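Teleop / hand demo catch-up, Girkham – June 24, 2020
Chair: Magdalini Stergiou. Apologies from Nirberg.

1. Cloth task. 423 demos in so far, 159 checked. Both top corners pinched and held up before any fold – agreed, goes in the guide. Too many early ones start with the cloth already half folded, bin those.

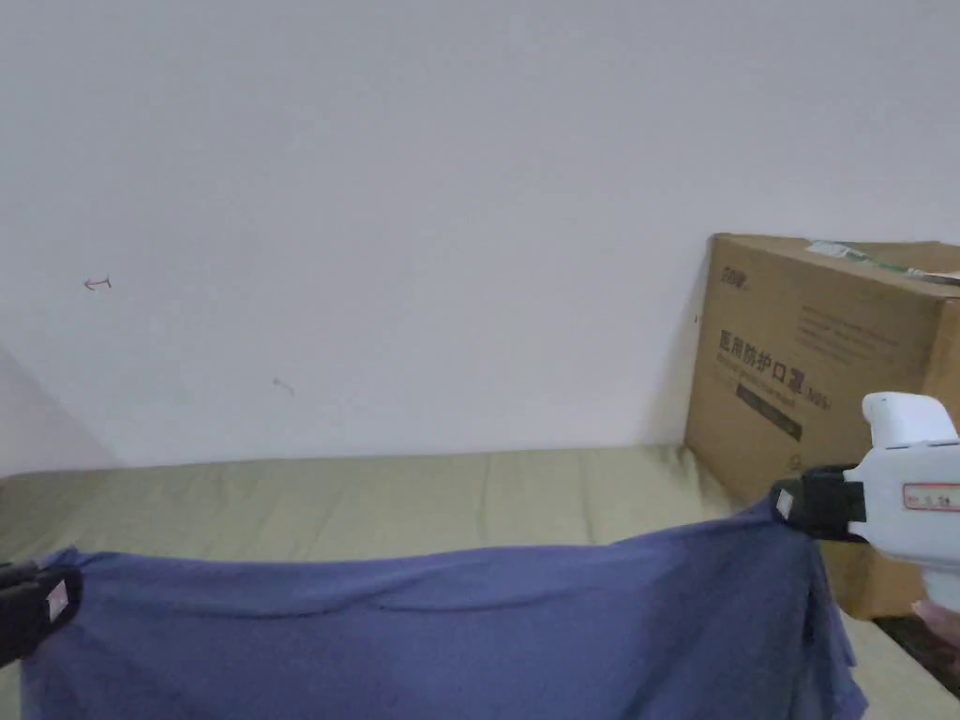

Pull gently, don't yank. Gavalas want slower closing on the jaws, MS to reply. Re-do the 78 from March, timestamps were of.

2. Remote control. Lag on the Zanodville link still bad. Parked untill new router.

AOB: none.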